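Hivero Folding Cell: Set-up Guide for Laundry and Linen Sites
Section 4. Changing a folding station over to shared work

Read this section before the first shift on which the cell runs. It is written for the shift lead and for the people who fold at the station now. Electrical connection and anchoring are covered in Section 2. Teaching the cell a new item is covered in Section 5.

4.1 What changes at the station

Before the change, one person at the station picks a piece from the bin, spreads it, folds it and stacks it. After the change, the cell folds and stacks the pieces it has been taught. The person at the station feeds it, clears faults and folds everything else by hand.

The job is still a folding job for part of the shift. At the Feladitz site, which changed over in March, the hand table stayed in use on every shift. Do not remove the hand table when the cell arrives.

Agree on the following with the people on the shift before you start:

- who feeds the cell and who works the hand table, and when they trade places
- who may clear a fault without calling the shift lead
- where pieces go when the cell rejects them

Note: Output figures from the cell count only pieces the cell has folded. Do not use them to compare one person's shift with another's.

4.2 Preparing the table

1. Switch the cell to HOLD and wait for the amber light.
2. Wipe the table top with a dry cloth. Do not use spray cleaner.
3. Remove pins, tags, tape and loose thread.
4. Check that the table is level in both directions. Adjust the feet if needed and tighten the lock nuts.
5. Set the Rathore lamp bar to its middle position. Glare on a pale table makes thin fabric hard for the cell to find.
6. Place the reject bin on the operator's side, where it can be reached without leaning over the table.

4.3 First run

1. Load 20 pieces of one item. Use flat, dry pieces with no buttons or ties.
2. Press START and stand behind the yellow line.
3. Watch the first 2 pieces all the way through to the stack.
4. If an edge is folded under, press HOLD, remove the piece and put it in the reject bin. Do not pull it while the jaws are closed.
5. When the load is finished, check the stack by hand. Edges should line up to within the width of a finger.
6. Enter the result on the station sheet.

Caution: The jaws close without a warning sound. Keep hands, sleeves and lanyards out of the table area whenever the light is green.

4.4 Recording sessions with hand-held grippers

The cell learns an item from recordings made by people who already fold it. Each person works the cloth with a hand-held gripper in place of bare fingers. Plan these sessions as paid working time and take the people off the line while they record. Recording between loads gives poor results and tires the wrist.

1. Clear the table and bring one item type only.
2. Check the screws on each gripper. Retighten any that have worked loose.
3. Spread the piece flat. Small wrinkles are acceptable.
4. Take hold near a corner or edge and fold at a normal pace.
5. Stop after 20 folds and rest before starting the next set.

Let people fold the way they usually do. If two people have different methods, record both under separate item names and decide later which one the cell should use.

Printed cloth can be recorded in the same way as plain cloth. Include both if your site handles both. 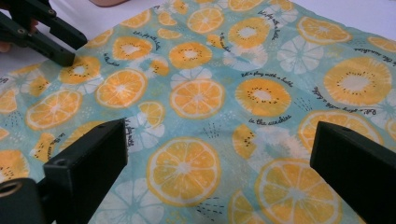 Written by the Zumirton Site Documentation Group
Guide no. 871, issued 2018-08-14

The tips work best close to the cloth with the jaws open wide before the grip. On thin printed fabric such as this fruit pattern, pinch lightly. A hard pinch pulls the cloth into folds and the next grip is more likely to miss the edge.

Caution: When two people work on the same piece, agree on who moves first. Keep fingertips behind the jaws.

4.5 After the first week

Hold a short meeting at the station with each shift. Ask which items the cell rejects most, whether the feeding side is at a comfortable height, and whether the trading of places is being kept to. Write the answers on the station sheet.

If the hand table is backing up, move an item back from the cell list to the hand list, or add a person. Do not raise the speed of the cell to make up the difference.

People who spend the whole shift feeding report sore shoulders sooner than people who trade places. Shorten the turns if this comes up.

Keep the station sheets with the cell. The service technician will ask for them at the first visit.

Continue with Section 5, Adding and removing items.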